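Carnet d'atelier — samedi

Reprise de la platine du pistolet à percussion Umerard, laissée démontée depuis le début de mai. Chauffage allumé à 7 h. Établi débarrassé, étau garni de mordaches en plomb. Les pièces étaient restées dans leurs godets, chacune avec sa vis, sauf la vis de bride avant, retrouvée dans le godet du ressort de gâchette. Erreur de ma part au démontage. Les deux vis de bride ont le même filetage mais pas la même longueur sous tête, et l'avant montée à l'arrière vient affleurer à l'extérieur du corps de platine.

État au départ. Le défaut signalé par Flor Mamani était un décrochage intermittent au cran de repos : le chien tient quand on l'y amène doucement, et descend si on appuie un peu sur la crête. Le cran de l'armé, lui, tient toujours, mais le départ est long, avec deux points durs nets avant la chute. Pistolet présenté comme bon pour le tir au club de Ruvuddale. En l'état il ne l'est pas, et je le lui ai écrit avant de commencer.

Noix. Nettoyée à l'essence F puis au bâtonnet. Sous la loupe, le cran de repos est arrondi sur toute sa lèvre et légèrement ébréché côté bride. Pas de fissure visible au fond du cran. Le cran de l'armé est sain, avec une facette parasite, certainement un coup de lime ancien donné à main levée : elle n'est pas parallèle à l'axe de la noix. C'est elle qui donne le premier point dur, le bec de gâchette ne portant d'abord que sur un tiers de sa largeur. Marquage au feutre bleu, remontage à blanc sans grand ressort, trois cycles au doigt, démontage : le bleu est parti en triangle, exactement sur cette facette.

Axe de noix mesuré au palmer à trois hauteurs. Ovalisation négligeable. Le logement dans le corps de platine est en revanche marqué vers le bas, dans le sens de la poussée du grand ressort. On sent un jeu radial en poussant la noix au tournevis de laiton. La bride corrige une partie de ce jeu quand elle est serrée, ce qui explique peut-être le caractère intermittent du décrochage : la vis arrière n'était pas à fond à l'arrivée du pistolet.

Gâchette. Bec émoussé, angle encore correct. Le bras horizontal a été tordu puis redressé à froid, on voit la reprise. Je n'aime pas les bras redressés à froid, mais un essai à la lime douce dans le coude ne montre ni zone cassante ni zone molle. Je le garde. Le trou de pivot a un peu d'usure, compensable par une vis à portée neuve.

Grand ressort. Dégraissé, inspecté, rien. Griffe bien finie, polie dans le sens de la longueur, sans rayure transversale. Il est plus fort que nécessaire pour une cheminée de cette taille, et la tentation serait de l'affaiblir. Je n'y touche pas. Un ressort d'origine en bon état vaut mieux que n'importe quel confort de départ, et de toute façon le problème vient d'ailleurs.

Décision pour le cran de repos. Deux solutions : recharger au fil fin puis retailler et retremper, ou reprendre la lèvre à la pierre en acceptant de perdre un peu de matière. La seconde est plus rapide, mais la lèvre ébréchée est déjà mince, et sur un cran de repos l'épaisseur de la lèvre est toute la sécurité de la pièce. Rechargement, donc. J'avais fait le même choix l'an dernier sur la Barros à canons juxtaposés et elle n'est pas revenue.

Recuit de la noix d'abord. Chauffe lente, refroidissement dans la chaux en poudre, couvercle fermé. Pendant ce temps, corps de platine : nettoyage à la laine d'acier extra-fine et au Vanine, uniquement sur la face intérieure. La face extérieure porte encore sa gravure, un rinceau peu profond avec un filet de bordure, et sous la crasse il reste du jaspage dans l'angle arrière. Interdiction d'y passer quoi que ce soit d'abrasif. J'ai seulement mis un chiffon huilé et je l'essuierai demain.

Le rechargement s'est fait en deux fois. À la première passe j'ai débordé sur le flanc, côté corps, et il a fallu reprendre la face à la lime avant de continuer. Deuxième passe propre. Taille à la lime queue-de-rat fine puis à la lime à couteau pour le fond. Contrôle du profil au calque : j'avais relevé l'ancien cran au graphite avant de commencer, en prolongeant les arêtes jusqu'à leur intersection théorique. Le nouveau cran est un peu plus profond que le relevé. C'est voulu, le bec doit y entrer assez pour qu'aucune pression sur la détente ne puisse l'en sortir.

Point à ne pas oublier : vérifier que le bec ne vient pas toucher la lèvre du cran de repos au passage, pendant la chute du chien. Pas de volet sur cette noix. Avec une lèvre remise à sa hauteur d'origine, un tireur qui relâche la détente trop vite peut accrocher le cran en pleine course et casser soit la lèvre, soit le bec. Essai à blanc, grand ressort monté, chien retenu au pouce. Détente maintenue en arrière : passage franc. Détente relâchée aussitôt après le départ : léger frottement, audible. J'ai repris l'arête arrière de la lèvre en arrondi très faible, sans toucher au fond. Plus de frottement au second essai.

Trempe de la noix à l'huile, revenu au bain de sable, arrêt à la couleur paille foncée. La couleur est venue plus vite côté axe que côté crans, le sable était mal réparti. J'ai remué et attendu. À la lime, les deux crans sont durs, l'axe un peu moins, ce qui me convient.

Polissage des portées. Papier 800 collé sur une règle de verre, un peu d'huile, mouvement toujours dans le même sens. Puis pierre d'Arkansas dure pour le cran de l'armé, pièce tenue dans le gabarit en laiton, pour effacer la facette parasite sans changer l'angle. Six ou sept allers auraient suffi si la pierre avait été plane ; elle ne l'est plus tout à fait, et j'ai dû passer du côté étroit. À redresser sur la plaque diamantée. Nouveau marquage bleu, nouveau cycle : la portée prend maintenant toute la largeur du bec. Premier point dur disparu.

Le second point dur persistait. Cherché longtemps du côté de la gâchette, à tort. Il venait du bois : le bras de gâchette touchait le fond de son logement dans la crosse en fin de course, sur une zone noircie et gonflée par de la vieille huile. Noir de fumée sur le bras, platine remise en place, détente pressée, empreinte très nette. Enlevé un copeau au ciseau de 3 mm, puis au grattoir. J'y suis revenu deux fois, en remontant la platine entre chaque passe. Le bois est gras à cet endroit sur une bonne profondeur et se coupe mal, il s'arrache plus qu'il ne se tranche. Poudre de craie laissée dans le logement pour tirer l'huile — à retirer au pinceau avant le montage définitif.

Poids de départ. Mesuré au peson, platine en place, canon déposé. La valeur est régulière d'une mesure à l'autre, ce qui n'était pas le cas avant. Je ne cherche pas plus léger. Flor Mamani avait demandé « un départ de match », je lui répondrai que la noix n'est pas faite pour cela et que le cran de l'armé restera à sa profondeur.

Cran de repos : pression sur la crête du chien, pression sur la détente, puis les deux ensemble. Tient. Série de 30 armements complets avec descente accompagnée, sans percuter la cheminée. Démontage, loupe : aucune marque sur la lèvre, trace brillante uniforme sur le bec. Platine secouée à la main au repos, rien ne bouge.

Cheminée. Déposée sans difficulté, à la clé, après une nuit de dégrippant. Filets propres. Le canal est légèrement évasé en sortie et le cône est maté d'un côté, le chien ne tombant pas tout à fait d'aplomb. Je remplace la cheminée et je ne corrige pas le chien avant d'avoir vu l'empreinte sur la neuve. Il est possible que le désaxement vienne seulement du jeu de la noix dans son logement.

Ce jeu, d'ailleurs, reste le point faible du travail. Baguer le corps de platine supposerait d'aléser au ras de la gravure, et la paroi est mince derrière le chien. J'ai rouvert la question deux fois dans l'après-midi, pour conclure de la même façon. Avec la bride serrée correctement et la vis arrière à sa place, le jeu mesuré au comparateur en bout de chien est acceptable. À surveiller au prochain démontage annuel, et le noter sur la fiche remise avec l'arme.

Remontage partiel en fin de journée : noix, bride, gâchette, ressort de gâchette. Une goutte de Vanine sur l'axe, graisse très légère sur la griffe. Le grand ressort est resté dans son étau à ressort, desserré. Je ne laisse pas une platine bandée la nuit sur l'établi.

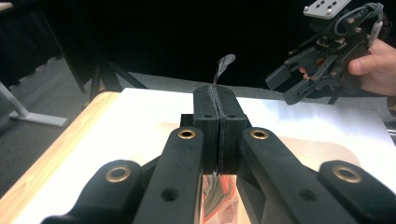
Reste à faire

Tailler la vis à portée neuve pour le pivot de gâchette. Refendre la tête de la vis de bride avant, fente trop large pour mes lames.

Retirer la craie du logement, repasser une couche fine de vernis à la gomme laque sur le bois mis à nu, laisser durcir avant de remonter.

Commander la cheminée. Vérifier le pas à la jauge encore une fois avant d'envoyer la commande, l'ancienne ayant pu être retaraudée.

Dresser la pierre d'Arkansas.

Écrire à Flor Mamani pour le poids de départ et pour le jeu de la noix.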